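Handling Faults in Two-Arm Cells
Session 6 handout: the stop that came late
Notes by Wyn Beddoe

Bring last week's sheet on stop categories. If you have lost it, the library copy is the one with the tea ring.

The Brernness incident

In May the two-arm cell at Brernness was running a bag-handling job under the Samuel controller. The right arm closed on a strap handle, lifted, and met more resistance than it expected. The strap had caught on the left arm's bracket. The controller's force limit was set to 78 newtons, which would have been a perfectly decent limit had anything been reading it. The force signal had frozen at its last good value, and the last good value was lovely.

So the arm went on pulling. The left arm, told to hold position, held position with great loyalty. A wrist joint lost the argument and the bag went on the floor. No one was hurt, a fact the first report mentions four times and the cause of the fault not once.

What the log showed

The force reading stopped changing 600 milliseconds before the lift. Real sensors are never that calm. Even an arm parked over a weekend shows a little noise, so a perfectly flat line is a symptom and should be treated as one. The Toltero logging tool drew the flat line in green, green being its colour for 'within limits'.

The connector at the forearm end of the cable had worked loose. It had been through 2,000 cycles of the same reach, with the same slack loop flexing at the same spot, and the inspection sheet had a tick against 'cables' for every one of those days. The sheet did not say what the tick meant. I have asked, and opinions differ.

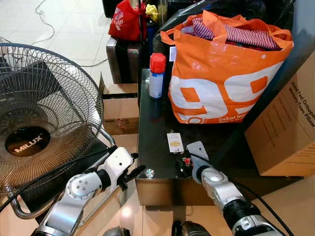
Why didn't the emergency stop prevent the damage?
The emergency stop worked as it should, but a person had to notice the trouble and press it, and by then the wrist joint had already failed. It is a last resort for people and should never be the first line of defence for the machine.

Stale data and how to catch it

A controller that reads a value should also ask how old it is. Samuel did not. It accepted whatever was in the buffer, and the buffer was happy to serve the same number all afternoon. The repair was dull and took a morning: every force reading now carries a counter, and if the counter fails to move for 3 control cycles, both arms stop together.

Note 'both'. The first version of the fix stopped only the arm with the faulty sensor, leaving the other free to carry on tugging. We found this on the bench, with a tea towel - a cheaper place to find it.

Jandico, who did the rewiring, also moved the slack loop and fitted a clamp behind the connector. The inspection sheet now says 'pull gently, look for movement, write down what you saw'. It has more handwriting on it than before and is harder to file.

Before next session

Read the stop chapter as far as the section on shared loads. Then write half a page on this: two arms hold one soft object and one arm loses its force signal. Should the grippers open, stay closed, or does it depend on what is underneath? 'It depends' will be accepted if you say on what.

Hand in on paper. The upload page has a fault of its own, and we are not studying that one until the autumn.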